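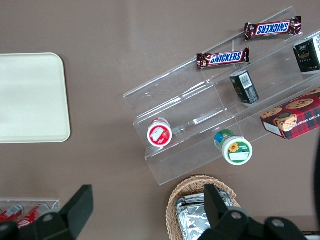 What stopped the shelf-restocking trials in the reporting period?

A loss of grip force in the right finger of the Zekari gripper, caused by a position offset that drifted between calibrations and was not caught by the software limit meant to catch it.

Progress report to the Tisum program office
Prepared by Ieva Rebane, 8 December 2018
Work package: mixed-goods handling, tiered displays

Status

Trials are suspended on one of the two arms. The other arm continues at reduced speed. The April milestone is held for now, and a decision on whether to move it is requested at the end of this report.

Work done before the fault

The team completed 996 pick-and-place cycles on the clear stepped stand. The item set covers wrapped candy bars, boxed shortbread, small lidded cups and beverage cans, with the wicker basket and the cream tray kept on the table as fixed locations. Candy bars gave the fewest problems. Lidded cups lying on their side remain the hardest item, as the contact area is small and the cup tends to roll when the first finger touches it. Transparent shelf edges still produce missing depth readings, and the planner treats those regions as blocked.

Description of the fault

At cycle 996 the arm lifted a can, began the transfer and lost it above the front edge of the stand. The can fell to the tabletop. The controller reported a good grasp for the whole move and did not stop. Sinéad Coughlan pressed the emergency stop. No one was inside the marked area and there was no injury. The stand was not damaged.

The log was pulled the same afternoon. The right finger had been closing 2 mm short of its commanded position. Grip force is estimated from motor current, and the extra friction in the finger slide raised the current enough to look like a firm hold. Both signals passed their checks, so the grasp monitor had no grounds to raise an error.

Clive Rudd went back through the earlier logs and found the offset present from cycle 827 onward, that is, for the last 169 cycles before the stop. Those cycles are marked as invalid for force data. Position data from the arm joints is unaffected and has been kept.

Cause

On strip-down, one fastener on the right finger mount was under its specified torque and the slide had worn on one side. The left finger was within limits. The torque check is part of the monthly service sheet, which was signed, but the sheet asks only for a visual check of the finger mounts. This is a gap in our procedure. Antunes supplied the slide and has been sent the worn part – no reply at the time of writing.

Actions

Finger mount torque is now checked with a wrench at each service and the value written down. Owner: Clive Rudd. Done.

Finger zero position is tested against a gauge block every 100 cycles, and the arm will not start the next batch if the test fails. Owner: Kadri Rimkutė. In test on the second arm.

Grasp monitor to compare finger travel with expected item width, in addition to current. Owner: Kadri Rimkutė. Code written, not yet reviewed.

Emergency stop to be repeated on the operator side of the table. At present it can only be reached from the controller side. Owner: Tincuța Ursu. Parts ordered through Farkard.

Remaining risk

The new gauge test would have found this offset, but up to one batch late. Until the width comparison is in use, a dropped item is still possible without an alarm. For that period the reduced speed stays in force and an operator stays at the stop button during all moves.

Requests

Approval to repeat the 169 invalid cycles before new item types are added.

A decision on the April milestone once the replacement slide has been fitted and the first full batch has passed.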